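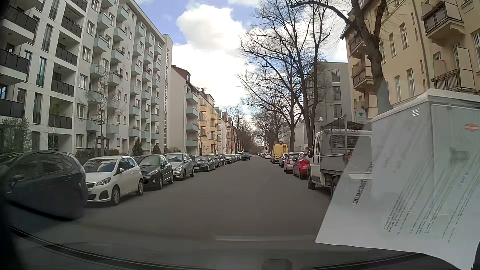 Reading the Residential Street
Handout 4, Streets and Housing, evening course
Teacher: Agnes Sandberg

Last time we worked with maps and plans only. This week we leave the plan and look at the street from the height of a person who moves along it. Please read the handout before Wednesday and bring a pencil, because we will draw the cross-section together.

1. The section

A section is a cut through the street from house wall to house wall. Begin at one wall and write down each strip in the order you meet it: front garden or hedge, pavement, kerb, parked cars, driving lane, and so on to the other wall. Students often forget the strip directly in front of the house. It is narrow, but it decides how the ground floor feels, and if people there keep the curtains closed all day.

Parking is also a strip. On the plan it is only a thin line, but in the real street a row of cars is a wall at the height of a child. In your drawing, show the cars with their true height.

2. Balconies and the age of buildings

In one street you can find several decades of housing side by side. The balcony is a good place to start. Is it recessed into the wall, or does it project? Is the railing open or closed with panels? Are the balconies placed in vertical lines? Note also the roof and the size of windows. From this you can make a first guess about the age, but it stays a guess until you have checked it in the building register. Sibusiso Mthembu will show us on Wednesday how to use the register.

3. The crossing
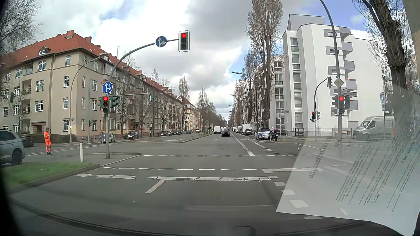 A crossing is the place where the street must explain itself. The driver needs to know where to stop, which directions are allowed and which lane to take. Part of this is written on the ground with paint, and part of it hangs on poles and arms. Make two separate lists, one for the ground and one for the air. Then compare them and ask if they tell the same story.

Look at the condition of the paint too. A stop line which is worn and cracked still has its meaning, but it is more difficult to read in rain or in low sun.

Traffic islands and medians belong to this part. Write down the surface (paving, grass, planting) and the kind of edge. Do not forget that people on foot use the crossing also, and some of them work there.

4. Lanes and lines

The line between two driving lanes is thin and broken. The line beside a bicycle lane can be much thicker. When the bicycle lane lies between moving traffic and parked cars, the cyclist has two neighbours, and the danger of an opening door comes from the parking side. Draw this situation in your section and write the widths when you have measured them. Never take widths from a photograph.

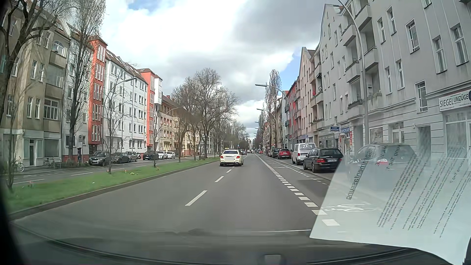 Fig. 3. Bicycle lane between the driving lane and the kerbside parking, with a planted median on the left.

5. Exercise

Choose a street with a length of 300 metres near your home. Draw one section at scale 1:100 and write 460 words about it. Use the headings of this handout. Hand in by 13:00 on the day of the next meeting, on paper.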